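Project report: should the Weston lab buy a second gripper set?

Prepared for the equipment planning unit, second semester
Author: Tadhg Rafferty

3. What we were asked

The department wants a recommendation on whether to replace the two-finger grippers on the bench arms with the adaptive hands sold by Weidemann. The quote came in at $2168 a hand, before freight. The brochure says the hands "handle everyday groceries with ease". I have read that sentence a lot of times and I still don't know what it promises. Which groceries? With whose arm, and how many tries?

The other option on the table is a set of replacement finger pads from Drutedix at $254, fitted to what we already own. It is a dull option and it doesn't come with a video.

4. The grocery task

To compare the two fairly we needed a task that looks like the sales pitch. We settled on tinned fish and a small wooden rack, with the cans spread over the mat. Short cans are a fair test because they are wide for their height and there isn't much side to hold. They are also cheap, and our whole consumables line for the semester was $80.

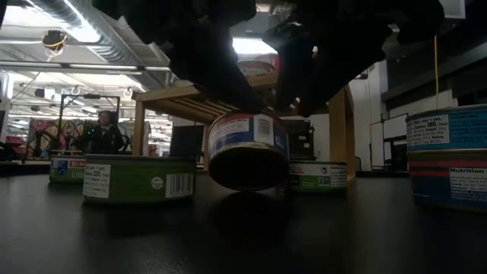
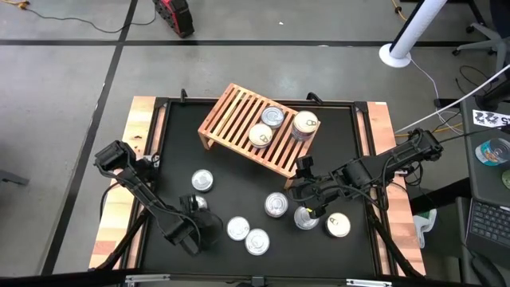 Cans and rack on the bench, with the two-finger grippers fitted.

My first draft of this section had a success rate in it. I took it out. We had changed the starting layout between sessions and two of us were scoring by different rules: I counted a can as placed if it stayed on the rack, and my partner wanted it flat as well. Until those runs are rescored under one rule, any percentage would be decoration. The supplier's figures have the same problem, as far as I can tell, but theirs are printed on glossy paper.

5. Costs left out of the quote

The hand price is only part of it. Weidemann's mounting plate is sold separately, and the installer wants $700 for a site visit to fit and calibrate. I asked if we could do that ourselves and was told it would "affect support". I asked what support covered and haven't had a reply.

Two arms means two hands, so the purchase is $4336 before plates, freight or the visit. With one visit added it is $5036. The pads would cost $254 for the set, and we can fit them in an afternoon with the tools in the drawer.

Training time isn't in anyone's numbers either. The Cetdale campus bought a different hand last year and their technician told me it sat in its box until August while they sorted out the driver. One story from one campus doesn't prove much, but I would want a line for it in the budget.

6. Recommendation

Buy the pads now. Rerun the can task with a fixed layout and one scoring rule, written down before anyone starts. If the arms still can't manage short cans, ask Weidemann for a loan hand and run it on our bench, with our cans. If they won't lend one, I would leave the money where it is until next year's round.

The scoring sheet and both quotes are in the appendix. The freight estimate is still missing and I will add it when it arrives.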